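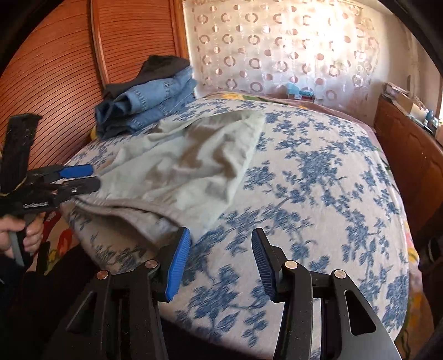 Data > Campus life > Speaker bookings

Kallolcombe campus speaker log

Last updated: May

We use cookies to remember your settings. Accept / Manage

I started this log after one too many pub arguments over who gets to speak at Kallolcombe and who gets bumped. Everyone had a story and no one had a spreadsheet, so now there's a spreadsheet (you're welcome!).

What's in it

2947 rows, one per room booking with an outside speaker. Most come from the student union's public calendar, and 200 I typed in from old Pedstead newsletters, so expect typos in those.

Columns

- event_id
- venue (Stedunano Hall is "SH", everything else is spelled out)
- host_club
- topic: my own labels, argue with me if you like
- status: held, moved, moved_online, cancelled
- reason: whatever the notice said, word for word

Things to watch for

A cancelled talk isn't always a censored talk. Plenty of speakers just get the flu. I left reason blank in 40 rows where the notice gave none, and please don't fill those in with your favourite theory, whichever side you're on. The Wumbei campus only shows up in the later rows, and its big theatre seats 800, so don't compare its crowds with ours.

My bias: I think universities should let nearly anyone talk and let students heckle politely.

Use

Free for anything, credit the log. Fixes go in corrections.csv, with a link to the notice.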